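Interior Studies 2, Project Report
Group topic: dressing corner for a shared room
Studio: Prernero Building, ground floor

1. What we set out to do

Brief was to take one piece of furniture with a strong style and make a usable corner out of it, without buying a whole matching set. We picked the white vanity. Reasons: it was there, everyone in the group had an opinion on it, and it is hard to place. Ornate furniture looks silly in a plain room if you just push it against a wall and leave.

Budget 60 dollars. Spent 19, most of that on a drawer liner and hooks from Hondetti.

2. Method

Read the Vashisht handout on small rooms first (the chapter on sight lines, rest not so relevent). Then tried the vanity in 4 positions and sat at it in each one. Sitting matters. Standing up you judge the look, sitting down you notice the mirror is full of somebody's coats.

Kept notes on: what the mirror shows, where your elbows go, what is within reach.

3. The piece

White, carved legs, scrollwork along the front edge, small knobs, oval mirror in a decorated white surround. Flowers at one end of the top. Curved white partition behind it, open cubby shelf to the left. 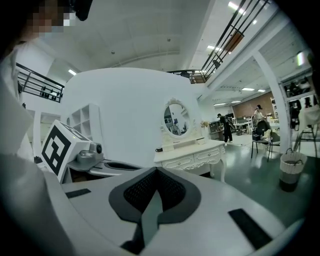
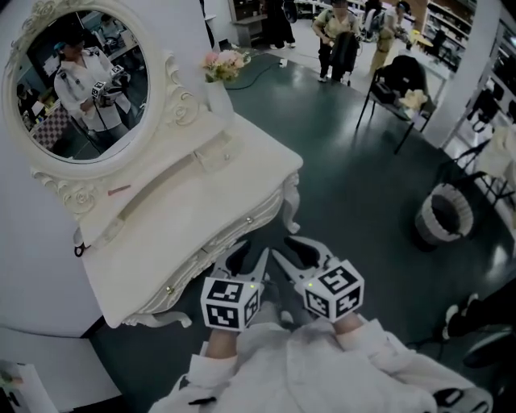

4. Results

White on white works better than we expected. We argued for a colored backdrop early on and lost two afternoons to it. With the plain partition the carving still reads, you get it from the shadows. A patterned backdrop fought with the roses on the mirror surround.

Mirror is the real problem. It picks up whatever is across the room, shelving included. Turning the table a little helped, moving it did not help much. A screen opposite would fix it but takes floor space we dont have.

Flowers stay at the back corner. Tried them in the middle, they block your face.

Cubby shelf: good for storage since the vanity drawers are shallow. Suggest keeping the lower compartments for bigger things and leaving some of the top ones open. Full shelf next to carved furniture gets busy fast.

5. Survey

Asked 12 students from the Briner course which position they liked. Most went for the partition one. Two said too bridal. Fair.

6. Problems / next time

Measure the knee space before anything else, we did it last. Light was only tested in the morning, should be evening too as that is when a dressing table gets used. Stool still not chosen, the sketch in the appendix is a placeholder and the seat height on it is wrong, use the number in the table.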